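Gripper finger slips after grommet wear, container dropped twice
Handheld Grippers > Faults and Repairs
8 replies

trirkis_bench wrote:
Posting in case anyone else runs the Skilberg handhelds with the four-bar linkage and brass grommets in the link arms. 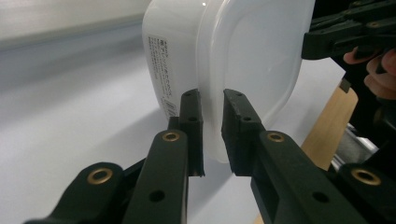

The right finger started letting go under load. It closes fine and holds for a second or two, then the pad rotates outward a few degrees and whatever you're holding goes down. We had two drops in one session, both with plastic food containers, both when the container was tilted. The second one landed on my foot. No harm done, it was empty, but we also handle glass jars with the same tools.

I pulled the finger and the grommet at the pad end turns in its hole. It should be a press fit. Counter on the tool says 2882 closes. The sheet that came with ours says to inspect at 4000, so I hadn't looked.

mloop wrote:
Is it the grommet or the plastic around it? If the hole has gone oval a new grommet won't fix anything.

trirkis_bench wrote:
Hole measures round as far as my calipers can tell. There is some shiny plastic on one side though.

Benedita Loureiro wrote:
Shiny on one side is the start of oval. I've replaced arms on three of these at Torres and they all looked like that first. Stop using it for glass now, don't wait for the part.

Also check the pad screws. If a pad is loose on its block you get the same outward rotation and you can chase the grommet for a week.

hexkey_dan wrote:
I don't buy that it's wear. You say it only happened with the container tilted. Smooth lid, smooth pads, two people pulling in slightly different directions. That's a grip problem. Put rubber on the pads and see if it goes away.

trirkis_bench wrote:
Pad screws were tight, I checked those before I posted.

Dan — the pad moves with nothing in it. I can push it out with my thumb. Rubber would help the container stay put, sure, but the finger shouldn't give like that.

hexkey_dan wrote:
OK, that wasn't in the first post. If it moves with your thumb then yes, it's the joint. I'd still add rubber.

mloop wrote:
Rubber hides it. You'd get another few hundred closes and then drop something heavier. We had that happen with a Hedel tool, different linkage but the same kind of bushing. Somebody had stuck grip tape on it and the slop under the tape got bad enough that the finger jammed half open.

Benedita Loureiro wrote:
Agree with mloop. For what it's worth, we stopped going by the 4000 number in November. Every 200 closes we do a thumb check, both fingers, tool empty, squeeze the handle and push outward on each pad. If it moves, the tool gets a red tag and goes on the shelf. Takes less time than writing it in the log.

And do it on both tools if two people are lifting the same item. When one lets go the other one gets the whole weight sideways.

trirkis_bench wrote:
Did the thumb check on our other two. One is solid. The other has a little play on the left, less than the bad one, but I tagged it anyway.

New arms are ordered. Glass jars are being moved by hand until they get here. I'll measure the old holes with pin gauges once the grommets are out and post the numbers.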